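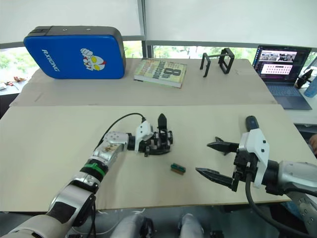 Are the Trosuson rental skis any good if you only get out a few times a winter?

For me they were plenty. I took a pair out at Grurport, where the drop from the top lift is 1,000 feet, and they held an edge fine on the groomed runs. Ice was another story — I slid more than I skied on the last pitch! The bindings were easy to step into, even with cold hands, and swapping boots at the desk cost me $12 extra (grr). The season rental is $258, so I'd do that again before buying. My one real gripe is the poles, which have skinny straps that kept twisting on me. Four stars.

Theano Athanasiadis, 5/7/26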